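FOR IMMEDIATE RELEASE

Ronmont Tenants' Move-Out Exchange Returns in October, Now at Two Sites

RONMONT - The Ronmont Move-Out Exchange is back this October. Bigger space, longer hours, and for the first time a second drop-off point, at the old Lonel shoe warehouse on the east side of the river. Same idea as before. You are leaving an apartment, you have kitchen stuff you can't take. Someone else is moving in and has nothing. Bring it, leave it, take what you need. No money changes hands.

Last fall's exchange drew 166 households over the season. Of those, 132 came to drop something off and the rest came only to pick up. Organizers say the gap was smaller than expected, most people who brought a box also went home with something.

The Exchange is run by Drilton Housing Network, which handles tenant help lines for the Ronmont area. The network started the program after hearing the same complaint every fall: curbs full of good dishes, and new renters buying the same things a few blocks over. The city's bulk pickup only comes through on set days so a lot of it just sat out in the rain.

What's new this year

Two sites. The main hall on Ferry Street stays as is, entrance on the alley side. The Lonel warehouse takes drop-offs and small furniture, use the ramp door. Parking at Lonel is free. Parking on Ferry Street is not, please feed the meter, we can't do anything about tickets.

Hours. Doors open at 9 a.m. at both sites. Ferry Street closes at 7 p.m., Lonel at 4 p.m. Late drop-offs can't be left outside. Last year boxes left at the door overnight got soaked and had to be thrown out.

Space. Between the two buildings there is now some 3000 square feet of floor, enough to keep kitchen things apart from bedding and lamps. In past years it was all on the same tables and people had trouble finding anyhting.

Food. Kiều, the noodle shop next to the Ferry Street hall, is giving a free hot tea to anyone who shows an Exchange drop-off slip. One per slip. Their regular lunch menu is also on offer.

What to bring

Pots, pans, plates, bowls, glasses, mugs. Teapots and coffee pots, with the lid if you still have it. Jars with lids. Storage baskets and bins. Working lamps. Clean towels and sheets. Toys and building blocks in a bag or box, please, not loose. Cables and chargers, tape them to whatever they belong to.

Wash kitchen items first. There is one sink at Ferry Street and none at Lonel.

What not to bring

Mattresses. Large appliances. Open food. Knives unless wrapped and marked. Car seats and bike helmets, we can't check their history. Anything with a recall on it. Paint, cleaners, batteries go to the county site instead.

Cracked glass gets refused at the table. Small chips on plates are ok, tell the person checking in.

How it works

Pull up, unload, give your zip code, get a slip. That's the whole check-in. No ID, no proof of income, no lease needed. Pick-up is open to anyone, renter or not. Limit of 2 boxes per household per visit so there is something left for the afternoon crowd. Come back another day if you need more.

Delivery is not offered. A few hand carts are available at Ferry Street, leave your keys or a bag at the desk while you use one.

If you can help sort, come at 8 a.m. and ask at the alley door. Closed shoes. It's mostly lifting, wiping and matching lids. Groups should call ahead so the hall isnt swamped on one morning and short the next.

Items left at the end of October go to the Network's starter kits, which are handed out through the winter to people coming out of temporary housing.
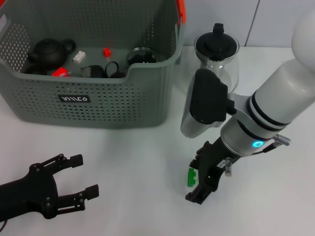
Baskets are welcome full or empty.

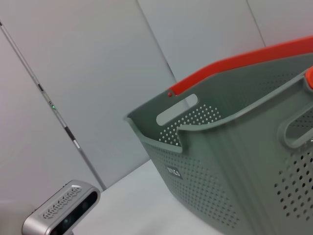 Asked about last year's exchange, one Ronmont renter said she had moved in with two forks and a shower curtain and left Ferry Street with enough to cook for four. Her only complaint was the line before noon, and she said she would be going to Lonel this time if the bus still stops there. It does, at the corner by the ramp.

Media: photos and interviews can be set up by calling the Drilton Housing Network front desk before noon. Please don't film people at the pick-up tables without asking them first.

###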